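Cup week at Grelthorpe – the table pages

Posting these fast before I lose the folder. Most of the sorting went on in the back at Skorkley, Merike and Normunds did the lifting, I mostly carried lids. Full set is 281 pictures, way too many for one page, so the rest goes up when Liis has gone thru them.

Short version for anybody new – the summer kitchen is switching from paper to reusable plastic. More than 140 families signed up in the first round. Plates first, then bowls, then cups. Forks still a mess, don't ask.

Cups were the slow part. Everyone had an opinion on size. Indrek wanted handles, got outvoted. We went with plain straight ones, easy to wash, and all the same size so the lids aren't a puzzle every lunchtime.

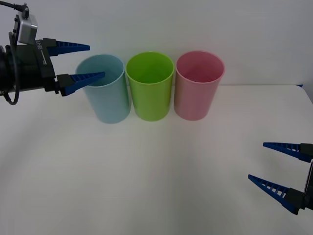
Three cups in a row on the white table. Light blue one on the left.

Still to come: the bowls, the shelf labels, and the big tray racks from Hoser (delivery moved again, now its later in July). Kristaps has the rack measurements if you need them – text him, he doesn't read email.

If you took pictures at the Skorkley day and want them in here, send them to Liis with your name in the subject line. Full size please, no screenshots. She'll add them in batches.

Lids page is next. Plates are on the page before this one, bowls when I get a minute.

Updated 2026-07-06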